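Wavon Undercounter Scale - Set-up and Daily Use
Section 5: Weighing loose and bagged goods

5.1 Before you begin

The scale must have been levelled as set out in Section 4 and left switched on until the warm-up symbol clears. Do not weigh while the symbol is showing. Readings taken during warm-up drift and are not stored.

Caution: never lift the scale by the pan. The pan rests on the load cell and is not fixed to the body.

5.2 Setting the tare

1. Place the empty container on the pan. It should not overhang the pan or touch the counter, the wall or the mains lead.
2. Wait for the display to stop moving.
3. Press TARE once. The display returns to zero and the NET light comes on.
4. Remove the container. The display shows its weight with a minus sign. Note this figure if the container will be used again.
5. Press STORE and choose a free memory, if required.

Note: the Herngate display unit has two tare memories. Storing a third value overwrites the older of the two without warning.

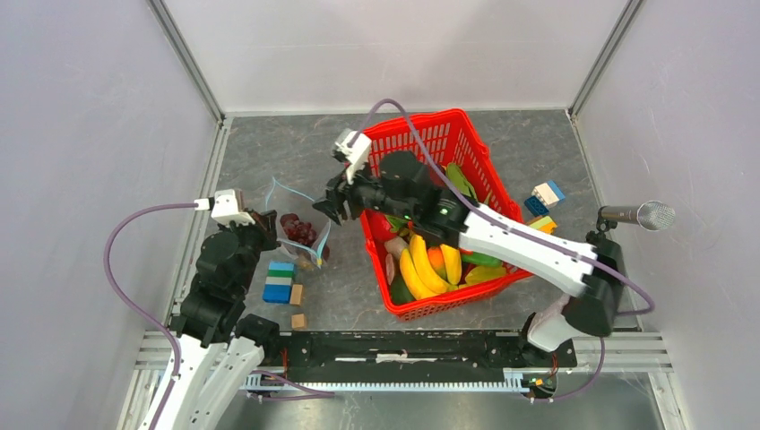
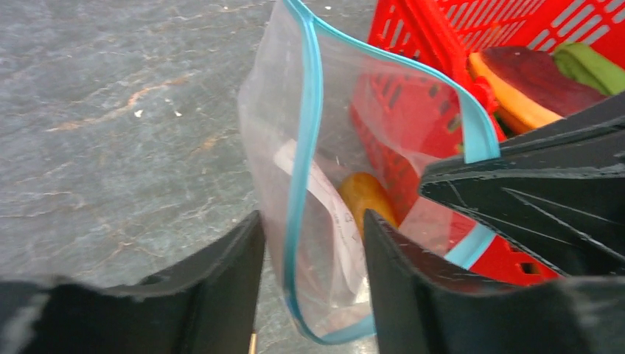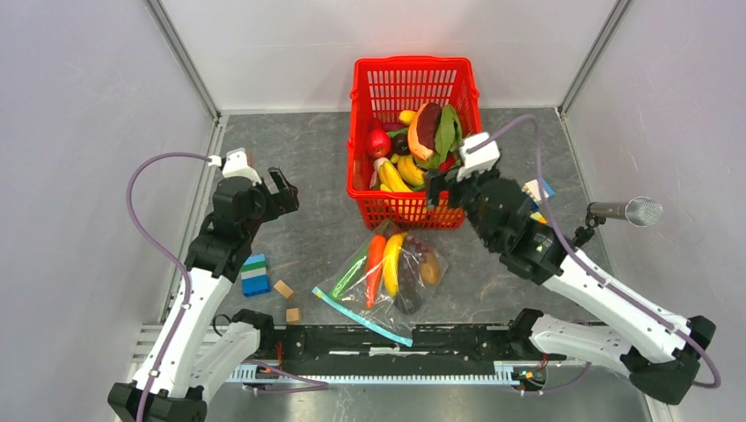
5.3 Choosing a container

Tare values are held for one container at a time and are not shared between types. Containers of the same make can differ in weight, so each should be tared separately where the goods are priced by weight. A rigid container, such as the red plastic basket, keeps its shape on the pan and may be tared empty in the usual way. A zip-top bag should be laid flat on the pan, opened slightly to let out trapped air, and tared before filling. If the bag hangs over the side of the pan after filling, fit the raised tray (Belmonte pattern, supplied separately) and repeat 5.2 with both tray and empty bag in place.

5.4 Weighing

1. Check that the NET light is on.
2. Fill the container away from the scale, then set it down gently in the centre of the pan.
3. Read the display when the STABLE mark appears. This takes about 2 seconds on a firm counter.
4. Clear the pan before weighing the next item.

Caution: do not drop goods into a container that is already on the pan. Shock loads can damage the load cell and are not covered by the guarantee.

5.5 Checking the reading

Place a 500 g test weight in the centre of the pan, with the tare cleared. If the display differs from 500 g by more than 2 g, level the scale again and repeat the check. If the fault remains, take the scale out of use and recalibrate it as described in Section 7 - the Skiveck calibration key is needed for this.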